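Subject: Re: [windowsill] Succulents in a blue corner, and watering without wetting the rosette
From: Beathag Pringle
To: windowsill list

Hello all,

On Monday, Nisbet wrote:

> I've got 14 succulents on one long shelf and they look like a shop
> delivery. All good plants, no rot, nothing stretched, but as a display
> it's dull as anything. Has anyone managed to make a small group look like
> it belongs together? I don't want to buy a lot of matching pots.
> Also, what are people watering with? My kitchen jug drenches the leaves
> every time and I'm fed up of dabbing them with kitchen roll.

Oh, I do love this question, and I've been itching to answer it all week! Please don't buy matching pots. I think the odd ones are the best part, so long as something in the middle pulls them together – a branch, a lamp, a big ugly jug, whatever you've got. My own sill was a straight line of pots for years until I stood a bare hazel twig in a bottle at the centre, and I couldn't believe I'd left it so long.

A cherry tree does the job beautifully too, even an artificial one:

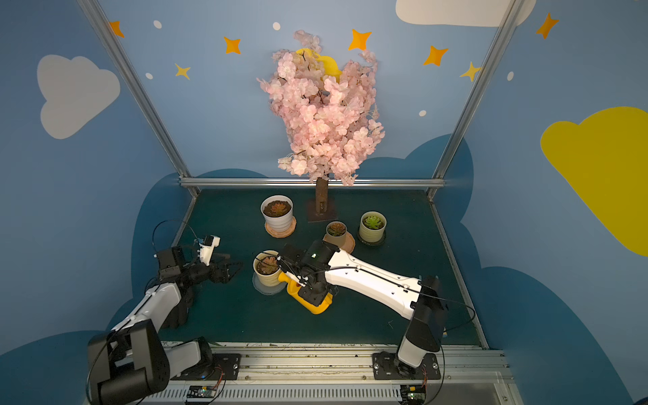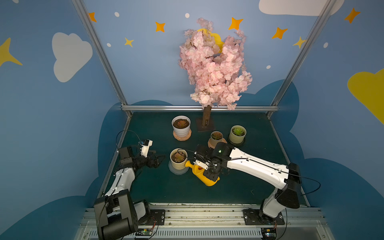
Height is the thing I'd try first, Nisbet, before you move a single pot. Succulents are all low and squat, and on a long shelf the eye just slides along them and off the end. Put something tall at the back and suddenly there's a reason for them to be where they are. I'm completely won over by the pale pink blossom against the blue, with the bit of yellow moon peeping out from behind it, and the four pots dotted about below are all different and all the better for it. The reddish rosettes pick up the pink, and then the one green one stops it getting too sweet. You could do the same with what's on your shelf now: pull out a few reds and one good green, and leave the rest where they are for the time being.

Saucers next. I'm a great believer in a saucer that doesn't match. I have a dark one under a cream pot at home and it makes the pot look twice as smart as it is. Clear ones are handy as well, as you can see at a glance whether there's water sitting underneath (tip it out if there is, please, they hate standing in it).

Now the watering. Get yourself a can with a narrow spout, and a small one. Mine came from the hardware shop in Sarcombe, it's a child's one really, and I've used it more than any of the proper cans I own. I go in low at the side, tuck the spout under the leaves and pour on to the soil slowly until it starts to come through, then stop. With the tight rosettes I turn the pot as I go so one side doesn't get the lot. In summer mine get a drink every 7 days if it's hot and bright, and in December hardly anything at all. But do go by the soil, my sill faces south and yours might not!

If a leaf does get a splash, a quick puff from one of those rubber blower things clears the drop out of the middle far better than kitchen roll, which always leaves bits behind.

Hodell asked last month whether grit on top is worth the bother. I'd say yes for the pale pots, it looks so clean, and it keeps the lower leaves off the damp compost. I bought a 33p bag of it at the Villora sale and I'm still using it.

Do send us a picture of the shelf when you've had a play, even a half-finished one. And if anyone wants hazel twigs, I've just cut the hedge back and have far too many – shout before the weekend and I'll put some by.

All the best,
Beathag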